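Equipment notebook, soft parts handling cell
March 31, 2022

Budget lines for the next half year have to go in this week, so this entry is mostly what we need to buy and what can wait. Cell layout as it stands: yellow shelving on one side, plastic bin on the floor, two-arm unit between them. Shoe parts and small metal pieces are the working stock.

Hands first. Two quotes are in for a spare pair of five-finger hands. Morikawa will sell single hands and lists finger modules separately. Zisasau only sells matched pairs, with the wrist adapter included. Lead times are close enough to ignore. I lean toward Morikawa because a bad finger should not mean shipping out a whole hand.

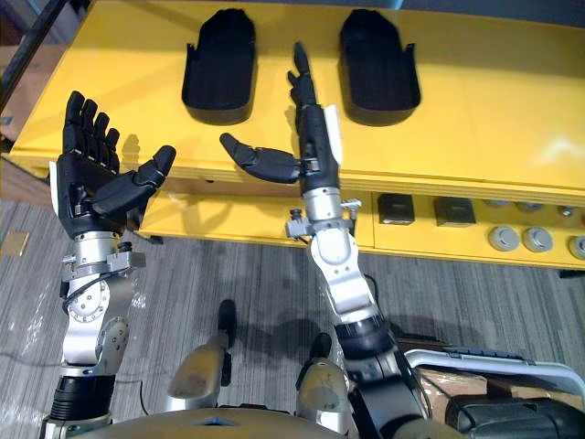

Open question on both quotes is the wrist cable. Neither says whether the connector is keyed the same as ours. Do not sign anything until we have the pinout in writing. If an adapter is needed it goes on the same order, not on petty cash like last November.

Gripper fingers. We should hold one set of pads in stock at all times. Mandden sells them in packs of 2, and I have put down 2 packs. Their price is $322 for the lot, shipping not included. Printing our own pads was considered again. The material cost is low but the hours are not, and the last batch varied too much in thickness to be worth repeating.
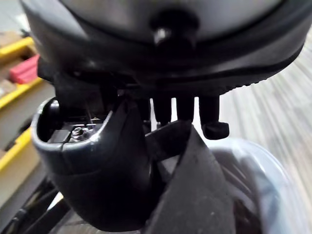 Screws and small hardware can come out of general stores. Please write down what you take – the count in the drawer and the count on the sheet have not matched for a while.

Fixtures. A proper stand with adjustable height would replace the bin on a box. Musto makes one with a lockable top, $400 without casters. Casters are extra and I would leave them off, as a stand that rolls is no use for repeat placement. Top plate to be drilled here after delivery. The height range needs to cover both shelves of the yellow unit, so measure those before ordering. 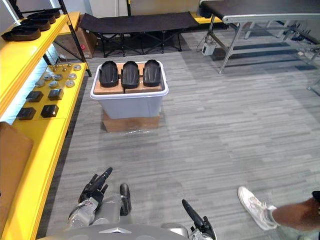

Bin on cardboard box, three black molds on top. Soles on upper shelf, blocks and pucks on lower.

If the Musto stand is approved, the cardboard inserts go away too. They are fine for reach trials, but cardboard compresses over time and the part height drifts with it. Any height taught on cardboard will need to be taught again on the plate. Allow a day for that in the plan.

Shelving: no purchase. The existing unit has the space we need, and the lower level suits the small parts. 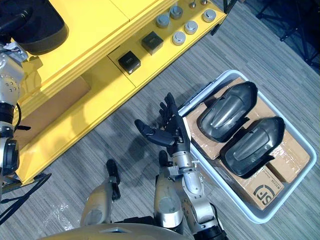 Weights and blocks: no purchase either, but they need labels. Engrave the mass on the flat side where it fits, otherwise paint marker.

Order of priority if the budget is cut:
1. Gripper pads
2. Stand
3. Spare hands, single if Morikawa confirms the connector

Cable covers for the floor are not on the list. They come under the facilities budget – request form still to be filled in.

To do: pinout from both hand suppliers, shelf heights, shipping cost from Mandden.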